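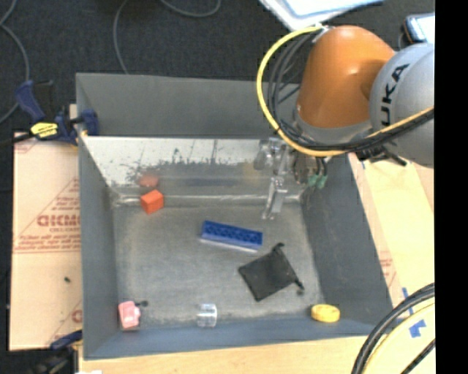
pelican_bill replied:

You're all going to hate me, but by-the-pound pricing is the fairest thing that ever happened to secondhand stuff. Nobody with a sticker gun gets to decide my saucepan is "vintage." A scale has no opinion. I'll take the scale.

Re: Is the Clirkura outlet in Nevent still worth the drive?
Posted in November by mothballs70
68 replies | 12 shares

mothballs70 wrote:

The scale has no opinion, fine, but it does have a thumb. I took home one cast iron skillet in October and paid more than the regular Clirkura store charges for one on a shelf, with a handle I could hold while thinking it over. By the pound is a great deal if you collect lampshades. For the rest of us it's a tax on iron.

My original question stands. It's an hour each way, gas is what it is, and the last time I went I came back with the skillet and a cold.

pelican_bill wrote:

So don't buy iron there. Buy coats. I have a wool overcoat from Nevent that weighs less than a sandwich.

tepid_soup wrote:

What sandwich?

gravelroad wrote:

Put me down as a no on the drive. It used to be good, back when the bins came out whenever they came out and people just wandered over. Now there's a line, and the line has rules, and the rules have a guy. I stood in the wrong place at 9 a.m. and was spoken to by a man holding three colanders. I don't need that from a hobby.

If you want kitchen things, get on Usell and set the distance to whatever you can stand. I furnished most of a 555 square foot apartment off it and never once got elbowed.

mothballs70 wrote:

Usell is where I asked "is this available" and got "yes," and then silence until the following month, when he wrote "still want it?" I'd bought another one by then. I'd worn it out.

gravelroad wrote:

You have to offer a pickup time in your first message. Everyone who complains about that app writes like they're inviting a deer out of the woods.

dishrack wrote:

Reseller here, so go ahead and boo. I do the outlet every week, and the people who say it's picked over are the ones who show up at two in the afternoon. Go early, go alone, wear gloves with rubber palms, and bring a bag you don't mind losing. Check glass for chips by running a thumbnail around the rim, since you won't see them under those lights. Anything with a cord gets plugged in before it goes to the scale. There's an outlet by the restrooms, and if it's taken, wait.

I paid $400 for everything in my booth last quarter and did well enough that I'm not going to tell you how well.

pelican_bill wrote:

Boo.

tepid_soup wrote:

Boo, but the thumbnail thing is good.

mothballs70 wrote:

See, this is my problem with the place. I want a double boiler to replace the one my aunt got as a wedding present in 1970, and I'm up against a professional with rubber palms.

dishrack wrote:

I leave double boilers. Nobody under sixty knows what they are and the box costs more to ship than the pot sells for. You could have all of them.

Have you tried Sung? It's the housewares place two doors down from the outlet, behind the tire shop. Half new, half not, and the owner prices by mood. I've seen double boilers there. Go when it's raining.

gravelroad wrote:

Sung is overpriced.

dishrack wrote:

Sung is overpriced when it's sunny. Read the post.

laundrymoth wrote:

Can I go back to the fairness question? I volunteered in the back of a regular Clirkura store for a while, and the stickers weren't greed. You get a blender, you have no idea, you write a number and reach for the next blender. At least with a scale there's no pretending. I'm with the pelican on this. I still wouldn't drive an hour for it.

pelican_bill wrote:

I'll accept half an ally.

mothballs70 wrote:

All right. Forecast says rain. I'm doing Sung first and the outlet only if I'm in a good mood after, and I'm not standing near anybody with colanders. Will report back on the double boiler.

tepid_soup wrote:

Wear the coat, it weighs nothing.

Contact the moderators | Copyright the board and its posters | Back to top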